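Reading time: 5 min
Print this page | E-mail this page

Review: the Nimico simulation kit, after one school year with a robotics club

17/02/2023

We bought the Nimico kit for our after-school robotics club at Nullivbridge in October, and I have been meaning to write it up ever since. I kept putting it off because every time I sat down to do it the students had found another thing to try. So, five months in (I know, the headline says a year, we bought it for the year!), this is what we think of it.

Some background first. Our club meets in the library annex, on laptops that the school was about to retire. We'd been running a small tabletop arm before this, and I loved that arm, but there was one of it. Fifteen minutes each and then back to your seat. The kids who were a little shy about it would give up their turn, and the ones who weren't shy would take it. What I wanted was something where every pair could have their own arm, break it in any way they liked, and start again.

What you get

Nimico is software plus a very thick workbook. You install it, choose one of the rooms (there's a kitchen, a workbench and a mail room), pick an arm, and start writing small programs to make the arm do things. The programs can be blocks or plain text, and you can flip between the two whenever you want, which my eighth graders do constantly and my high schoolers pretend they never do.

The club license was $898 for the year. The bigger one, for a whole school, is $1598, and we didn't need it. If you're a teacher reading this and wincing, I winced too. We raised $728 from the spring plant sale and the school covered the rest, and compared with what we used to spend on replacement servos I'm at peace with it.

Setup

Easier than I was braced for. The installer is big and our Wi-Fi is slow, so I put it on a thumb drive at home and walked it around the room. Two laptops refused to draw the shadows until I turned the graphics setting down to Medium. After that they ran fine, with the fans going like hair dryers. The workbook says to make an account for each student, but you can make one per laptop and nothing bad happens.

One gripe here: the save button only saves the program. It doesn't save where you've moved things in the room. We lost a lovely arrangement of mail room boxes that way, and there was real grief. Use "Save room as" every single time and write it on the whiteboard.

The lessons

The first four are about moving: joints, then the wrist, then opening and closing the gripper. They're good and they go fast. Lesson five is where the fun starts, because you have to get the arm to a point without running into whatever is in between, and suddenly geometry matters to people who told me last year that it didn't. I had two seventh graders arguing about angles over their snacks. I could have cried.

The physics is better than I expected at this price. Round things roll. If you squeeze something off-center it tips, and if you let go too high it bounces and goes wherever it goes. I was worried the students would treat it like a video game, and a couple did for the first week (there was a lot of flinging), but then they wanted the arm to do what they told it to and settled down to it.

The kitchen room

It's everybody's favorite, mine included. The counter comes bare and you fill it from a drawer of objects, and our students fill it until there's hardly a place to set anything down. The task they invented for themselves is called Clear the Counter: another pair sets up your kitchen, as mean as they please, and you have to write a program that gets everything onto the plate or off to one side. Tall things go near the middle, because then you have to plan a path over or past them. Thin things like forks and knives are the hardest to pick up, and vegetables are just awkward shapes. A paper towel roll parked right by the gripper, with a red pepper in front of it and a fork half hidden behind, is about as mean as it gets.

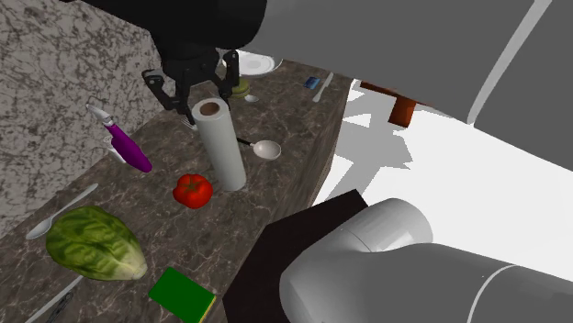
What could be better

The camera controls. You orbit with the right mouse button, and on a trackpad that's a two-finger press that half my students can't do reliably. Plug in cheap mice if you have them. The arm itself also gets in the way of your view a lot, and there's no button to make it see-through. Please, Nimico, a button!

The error messages are written for grown-ups. "Target pose unreachable" got us a lot of blank faces, so we made a translation sheet and taped it up by the door ("your arm is too short for that").

The workbook answers for lesson nine are wrong in our printing. Check the website for the corrected page.

How it compares

We tried the Donance trial for two weeks before buying. Donance looks gorgeous and its arm moves more smoothly, but the trial stopped at 1000 program runs for the whole club, and we burned through those before the second week was out. Ouali is simpler and I'd happily use it with fourth and fifth graders. For middle school and up, I'd pick Nimico again tomorrow.

We still have the tabletop arm, by the way. Pairs who finish lesson eight get to move their program over to it, with a few changes to the numbers, and there's a waiting list.

Print this page | E-mail this page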